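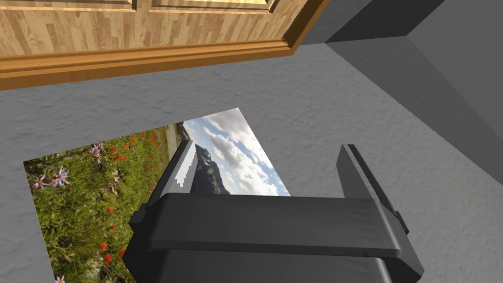
Hermine Aigner asked under my last post whether an older dog can still learn to settle while people eat, or if she'd left it too long. Oh Hermine, please don't give up on her! I've been meaning to write about this all April, so make yourself a coffee, because I do go on a bit.

My own Dalen was seven when I started, and he had spent every one of those seven years with his chin on somebody's knee at dinnertime. I'd taught 2 puppy classes a week that whole time and never once worked on my own dog's manners at the table (my mother brought this up often).

So we began with a mat. Just an old bath mat, folded over, a few steps from the table. I didn't say a word to him. Any time he wandered onto it I dropped a bit of kibble between his paws, and then I went back to my crossword. Short sessions, no food on the table yet, and the mat went away in between so it stayed a little bit special.
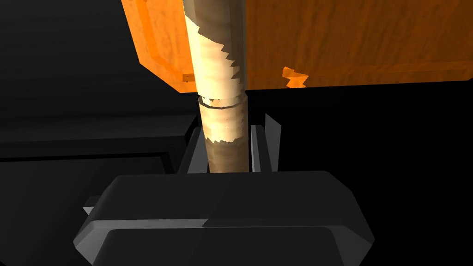
Cameron Skinner says he tried a mat and his beagle carried it off to the yard. Cameron, I laughed out loud, and then I remembered Flornus, my old foster, who ate a corner off his. Try a heavier one, and pay a lot faster at the beginning. A beagle who gets a treat every couple of seconds is usually too busy for redecorating.

Once your dog lies down on the mat without being asked, sit at the table with an empty plate. Then a plate with toast. Then toast and one other person, and so on up to the whole family and a roast chicken, which for most dogs is the final exam. If she gets up, you don't need to scold. Wait, let her think, and pay her when she goes back. If she gets up three times in a row, go back to the toast.
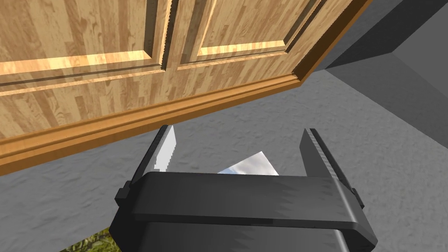
Wooden door, from below

I keep a tally because I'm that sort of person. Dalen had 552 bits of kibble on that mat before I could eat a bowl of soup in peace, and yes, they all came out of his breakfast. He never gained an ounce!

And please, please get the rest of the household on board. One uncle slipping bacon under the table will undo a good week, and your dog will remember that uncle forever. 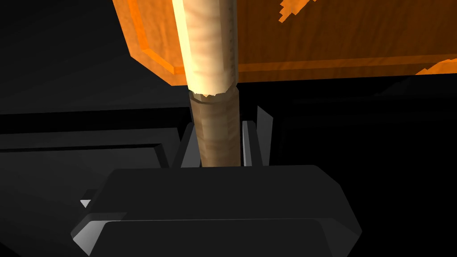 Wooden stick held upright

We'll be doing mat work at the club evenings all through the month, 7 p.m., older dogs very welcome. Bring a mat she already likes, half her dinner in a bag, and something for yourself to nibble, so she has a real person eating to practice on. Hermine, I'm saving you a chair by the door in case she needs a breather.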